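Odwood Open Air Pool, day ticket and season pass
Reviewed Aug 2, 2025

I went in expecting to be annoyed, and for the first half hour I was. Odwood has spent the whole summer telling us the pool is "reborn." What I found was a fresh coat of paint, new turnstiles from a company called Motus, and the same cold showers I remember from high school.

The turnstile took three tries to read my phone. The man behind me, Fredy Palomino, had printed his ticket at home and walked straight through, so do that.
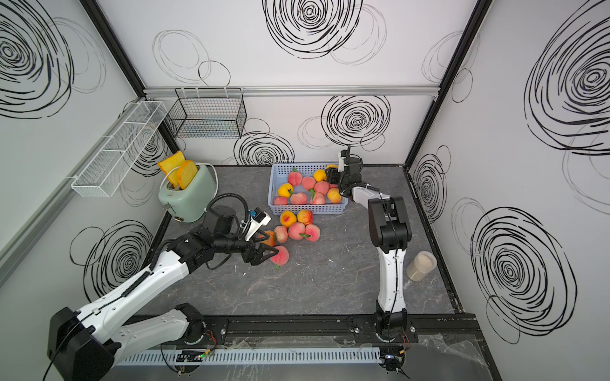

The water itself is good. It's 50 meters, properly heated, and the lane ropes stay up until noon. After that it's a free-for-all, and if you want to swim laps on a weekend afternoon you can forget it.

Now the season pass. It costs $161 and the website says it "pays for itself in no time." A day ticket is $7, so you need 23 visits just to break even. The pool closes in the middle of September. I swim a lot and I wouldn't make that – not buying in August, anyway. There's no reduced price for a late start. I asked the manager, Lwazi Molefe, who was polite and said it might change next year.

Food is one window selling fries and decent iced coffee. Lockers take quarters only, and the change machine was out of order.

Three stars. Buy a day ticket, get there before ten, and bring your own quarters.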